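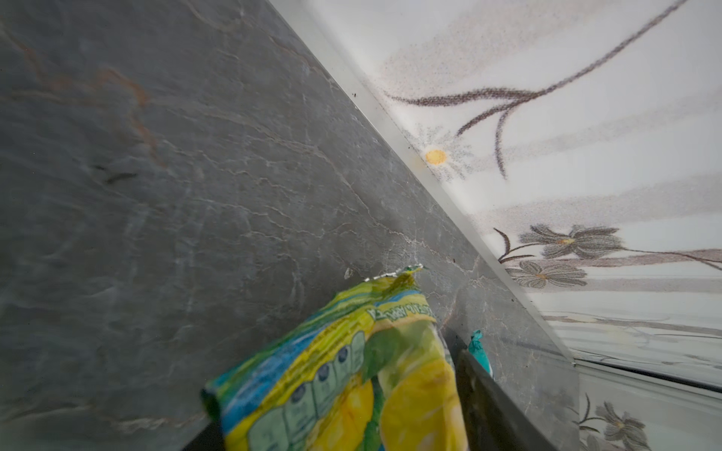

Grey veined worktop meeting the white tiles.

On the Giving of Small Presents

By Anneliese Fuchs
Apr 29, 2018

The household in which I was raised kept a gift drawer. It was the lowest drawer of the hall cupboard, and it held wrapping paper, string, saved ribbon and a small stock of things bought in advance for persons not yet decided upon. My mother administered it with some strictness. No item left the drawer without an entry in the notebook, which recorded the recipient, the occasion and, where it was known, how the present had been received.

I inherited the notebook last October and have been reading it in the evenings. It contains 95 entries in my mother's hand. They are brief. "Hartmut Wiegand, tea, moved house." "Boglárka Antal, gloves, no reason." I find the second kind the more interesting, and there are a good many of them. It was evidently her practice to give something small at a time when nothing was expected, and to give rather less at the times when everybody else was giving.

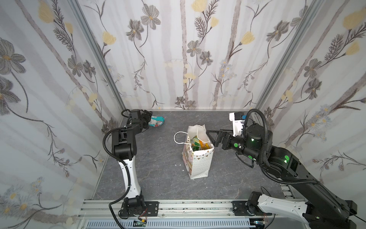
This practice deserves wider adoption. The birthday present has become a matter of obligation on both sides. The giver is anxious about the sum spent and the recipient is anxious about the face to be made on opening it. A bar of good soap left with a neighbour in a dull week carries no such burden. It need not be matched or acknowledged in writing, and it may be used up by the end of the month.

Certain rules may be drawn from the notebook, although my mother did not set them down as rules. The present should be small enough to be carried home in one hand. It should be something that can be eaten, burned, planted or worn out. Ornaments are to be avoided unless the giver has been asked for one. I would add, from my own experience, that books should be given only when one has read them oneself. I once received the same unread novel from two people in the same year, and the conversations that followed were difficult for all parties.
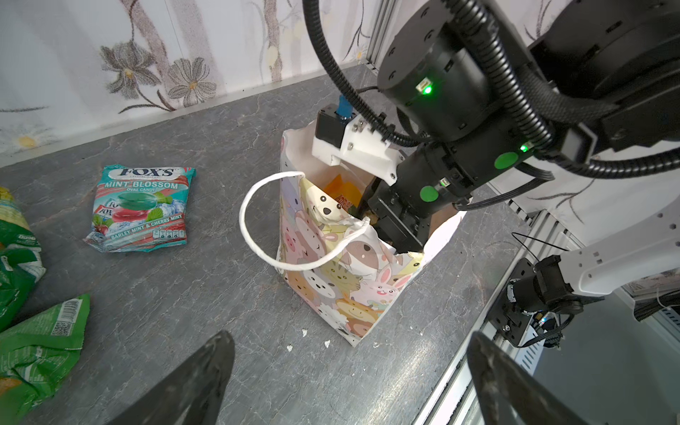 The question of wrapping is less settled. My brother-in-law, Florian Koller, holds that paper should be cut and folded for each present, and that a bag is an admission of haste. I held this view myself for many years. I have since come round to the bag, principally on the ground that it can be used again. One bag of mine has travelled between this house and that of Hemi Trevaskis for so long that neither of us remembers who bought it. The handles have been replaced once - with kitchen string, which I consider an improvement.

Tissue paper is a separate matter. It should be used sparingly and pressed flat afterwards under a heavy book. Labels should be tied on and never glued, so that the bag may go out again under another name.

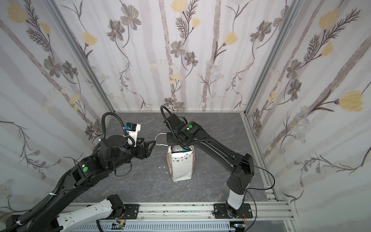 The gift bag, held at its top edge.

There remains the matter of thanks. My mother's notebook shows that she noted a spoken word at the door and a letter in exactly the same way, with a small tick. Where there had been no reply at all she left the column blank and, in most cases, gave to that person again the following year. I have not yet reached this standard. I have, however, ruled up the next few pages and made the first entry, for marmalade.

Contact | © 2018 Anneliese Fuchs | Back to top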